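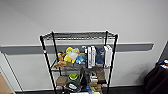
Guides > Nidia Consultation Module > Setting up a policy review

February – by Edgars Mets
12 shares | 3 comments

4. Opening a review to members

This section covers the set-up of a members' review in Nidia, from the empty record to the point where responses can be submitted. It assumes that the membership list has been imported (section 3) and that you hold the Review Officer role. Branch Officers can view a review but can't open or close one.

4.1 Create the review record

1. Go to Reviews and select New.
2. Enter a title. The title is printed on every export and can't be edited after opening.
3. Select the policy area. If the review touches more than one area, such as tuition and local transport, select the main one and enter the others under Related.
4. Attach the discussion paper as a PDF. One paper per review. Appendices must be merged into the same file.
5. Select Save as Draft.

Note: The draft is visible to all Review Officers in the organization. It is not visible to members or to the press account.

4.2 Enter the questions

1. Open the draft and select the Questions tab.
2. For each question, choose a type: Open, Single Choice or Ranked.
3. Enter the question text. Open questions accept answers of up to 2000 characters. A lower limit can be set for each question; 600 is the default.
4. For Ranked questions, enter at least three options. Nidia shuffles the order for each member unless Fixed Order is checked.
5. Check Required only where an answer is needed for the tally. A response with a blank required question stays in the member's drafts and is not counted.

Caution: Changing a question type after answers have been received deletes the answers to that question. The system asks once for confirmation. There is no undo, and the nightly backup restores the whole organization, never a single question.

4.3 Set who can respond

1. Select the Eligibility tab.
2. Choose a membership cutoff. Members who joined after the cutoff can read the paper but can't respond.
3. Under Affiliates, choose Count Separately or Exclude. Affiliated bodies are never merged with individual members in the tally.
4. Select Preview List. Compare the total with the total on your imported list.

In the test organization supplied with the module (Arstead), the preview should show 1270 eligible members. If it shows a different total, the import has dropped records, most often those with no postal code. Return to section 3.6.

Note: Lapsed members remain eligible during the grace period set in your rules. If your rules have no grace period, enter 0. Leaving the field blank applies the system default – this has caught out several branches.

4.4 Open the review

1. Select Schedule. Enter the opening and closing times. Times are local to the head office, not to the member.
2. Select Send Test. The invitation goes to your own address only.
3. Open the test invitation and follow the link. Submit one response. It is tagged as a test and left out of all counts.
4. Select Open Review. The status changes from Draft to Open at the scheduled time.

Caution: Do not close a review early to correct a typing error in the paper. Use Replace Paper, which keeps the review open and adds a revision line under the link.

4.5 Interim figures

Interim tallies are off by default. To turn them on, select Reports, then Interim, then choose who can see them. The first interim report is produced at 6 a.m. on the day after opening and is replaced each morning. Earlier versions are not kept. Export the file if you need a record.

Branches with fewer than five responses are grouped under Other so that single answers can't be traced to a member.

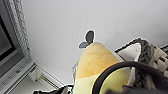
Glykeria Tsolakis writes that the grouping under Other should be switched off before the final export if the rules call for a return from every branch. Her review had 341 responses, and four small branches complained that they were missing from the published table. She also asks whether the setting can be changed after closing.

It can, up to the point where the final export is signed. Go to Reports, then Final, and uncheck Group Small Branches. The totals only are then shown for those branches, and open answers stay hidden.

4.6 Close and sign

1. When the status changes to Closed, select Final Report.
2. Check the totals against the last interim report.
3. Select Sign. A second Review Officer must sign within the same session.
4. Select Export and store the file with the discussion paper.

If no second officer is available, leave the report unsigned. Unsigned reports do not expire. For reviews run jointly with another organization, continue with section 5.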